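Why Does Stuff Need a Home? (A Kid's Guide to Trays, Cups and Catch-Alls)

Have you ever been ready to walk out the door, shoes on, jacket zipped, and then somebody yells, "Where are my sunglasses?" At my house that used to happen all the time. I'd look under the couch cushions. I'd look in the bathroom. Once I looked in the fridge (don't laugh, they weren't in there, but my library card was).

So I got curious. Why do small things get lost so easily, and why does putting a plain old tray on a table help so much? I read a bunch, tried some things on my own messy table, and now I'm going to tell you what I found out!

Why small things wander off

Small things don't have legs, of course. What happens is that we put them down while we're thinking about something else. Your brain is busy with the dog, or the snack, or the really funny thing you're about to say, and your hand just lets go of the marker wherever it happens to be. Your hand knows it put the marker down. Your brain wasn't watching!

Scientists who study memory have a word for the part where your brain saves something so you can find it later. They call it encoding. If you aren't paying attention, your brain doesn't do much encoding. Later, when you try to remember where the marker went, you feel like you forgot. But maybe the memory was never saved very well in the first place. I think that's kind of amazing, and it made me feel a lot better about the library card.

So what does a home do?

A "home" is just the spot where a thing always goes. Your toothbrush has one. Your bed is pretty much your home's home for you. When a thing has a home, you don't need a brand new memory every time you put it down. You only need one old memory that you use over and over, and old memories you use a lot get strong.

Think about the fork drawer. You probably don't remember the last time somebody put the forks away, but I bet you could find one in the dark. (Ask a grown-up before you go digging around in a dark drawer, please. Forks are pointy.)

Why a tray works so well

You could say, "The corner of the table is where my glasses go," and that might work for a day or two. Then somebody sets down the mail, and somebody else sets down a sweater, and now where's the corner?

A tray fixes this with one very simple part: the edge. The little raised edge goes all the way around and tells your eyes, "In here is one place, and out there is another place." It also stops round things from rolling off, which pens and marbles love to do. And you can pick up the whole tray at once when it's time for dinner, carry it over to a shelf, and carry it back after. Everything rides along together like passengers on a ferry.

Trays are also great for flat things and folding things. Sunglasses are a good example. They have two lenses in front and two arms that fold in, and where each arm meets the front there's a tiny hinge. If you toss your glasses in a deep box, other stuff lands on top and the lenses get scratched. On a tray there's nothing on top of them. They can just lie there and look cool.

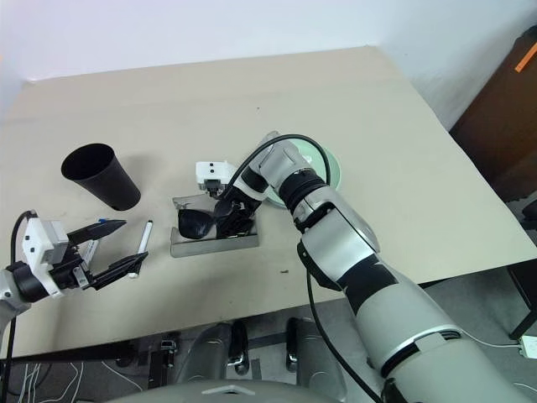

Sunglasses on the metal tray, with the markers and the black cup still out on the table.

Why a cup works for other things

Markers are long and skinny. Lay a few of them down flat and they take up a lot of room, and they roll, and pretty soon they're under something. But stand them up in a cup and they hardly take any room at all. You can fit a whole gang of them in a circle the size of a cookie!

I tried this out with my own markers. Flat on the table, they spread out so far that I couldn't open my notebook. Standing in a cup, they used up one little corner and I could see every single color.

A few things to know about cups, from me, a person who has knocked over a lot of them:

A tall, thin cup tips more easily than a short, wide one. If yours keeps falling over, drop a few clean pebbles in the bottom. The extra weight down low helps it stay put.

Lots of plastic cups are tapered, meaning they're wider at the top than at the bottom. That's handy for stacking them, but a narrow bottom makes a cup a bit tippier, so don't stuff it too full.

Caps on tight! Click them until they really click. A marker with a loose cap dries out, and then you have a very pretty stick.

The sorting question

When I clean off my table now, I pick up each thing and ask it a question. Out loud, if I'm alone. The question is, "Are you a lie-down thing or a stand-up thing?"

Sunglasses are a lie-down thing. So are keys, a bracelet, a pack of gum, and that one button you're saving for no reason. They go on the tray.

Markers, pencils, rulers, paintbrushes and straws are stand-up things. They go in the cup.

What about things that are neither? A sock is neither. A sock should leave the table right away. A half-eaten cracker is neither, too, and I think you know what to do about the cracker.

I've got 2 cups at home, by the way, one for markers and one for pencils. You might want just one. It depends on how much you draw.

Try it yourself: the Great Tray Test

You'll need a tray (a baking pan works fine if the grown-ups say yes), a cup, a timer, and 8 small things you use a lot.

First, spread your 8 things around your room in the kinds of places you'd usually leave them. Go get a snack and forget about them for a while. Then start the timer and gather them all up. Write down how long it took.

Next, put every one of them in its home, either on the tray or in the cup. Go have another snack, or a drink of water if you're full. Start the timer again and touch each thing, one by one. Write that time down too.

When I did it, my first try was so slow that I gave up on the eraser (it was inside my slipper). My second try was over before I'd finished saying "go." What about yours? You could make a chart and do it again next week to see if your first time gets faster.

Questions kids have sent me

"What if my little brother takes stuff off the tray?" Give him a tray too! A small one with his favorite color on it. Little kids like having a spot that's just theirs, and he may even start parking his toy cars there.

"Does the tray have to be metal?" Nope. Metal ones are strong and wipe clean easily, but you can use wood, plastic, or even the lid of a shoebox. I used a shoebox lid for a whole year.

"How full can it get?" If you have to lift one thing to see another thing, it's too full. Take a minute to move the extras to where they really live.

"What if I forget to use it?" You will! I still do. Put the tray somewhere you walk past anyway, like near the door or next to where you do homework. The closer it is to your hand, the more your hand will use it without being asked.

If you try the Great Tray Test, draw me a picture of your tray and label everything on it. I'd especially love to know the strangest place you found one of your 8 things.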